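讲者备注：淡季怎么卖球场假期

（开场，先不放幻灯片）

各位下午好。今天讲的是度假地的高尔夫套餐，重点放在淡季。旺季的问题大家都熟，开球时间不够分，酒店房间也紧，这里不展开。

第一部分：产品现状

Cliscombe 目前有两座球场对住店客人开放，一座在海边，一座在林子里。海边那座风大，下午尤其明显，初学者打完往往不太高兴。林间那座球道窄，但距离短，适合带家人来的客人。我们过去把两座球场捆在一起卖，客人没得选，这是第一个要改的地方。

（停一下，问在座有没有人打过海边那座。）

第二部分：客人怎么订

去年11月，我们收到211份套餐订单。多数客人先定住宿，再问开球时间。Mirkeck 的做法相反，先让客人挑开球时间，房间随后配上。他们的前台告诉我们，改了流程以后，临时换时间的电话少了很多。我建议我们也这样试一个淡季。

套餐内容建议如下：住三晚，打两场，含球车和练习场用球。球杆租赁单列，不要含在总价里，自己带杆的客人很在意这一点。Gisler 的接驳车每天八点从酒店出发，晚到的客人要自己打车，这句话必须写在确认信里，字号不要太小。

团队客人另算。16人以上可以包下上午的一段开球时间，午餐在会所吃，菜单提前一周定。

（讲到这里大约过半，喝水。换下一张。）

第三部分：下雨天和不打球的同伴

淡季雨多，球场关闭时怎么办，要提前说清楚。Gasness 给客人两个选择：改期，或者换成室内练习和水疗。退现金的情况很少。同伴不打球的，可以换成海岸步道或者半天的市集行程，价格和果岭费持平，财务上好处理。

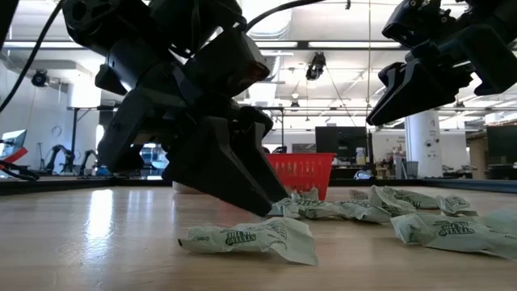
Cliscombe，2020年7月9日

接下来讲价格。周一到周四用一个价，周五到周日用一个价，不再设节日附加费。同行的第二个人打折，折扣写成金额，不写百分比，电话里解释起来快。

销售页面上的球场介绍要重写。现在那一版全是形容词，看不出总杆数、球道长度和能不能步行。客人打电话来问的就是这几样。

最后留时间提问。可能有人问会员和住店客人抢时间的事，回答是会员优先时段保持不变，住店客人从九点半开始排。价目表放在门口桌上，散场时自取。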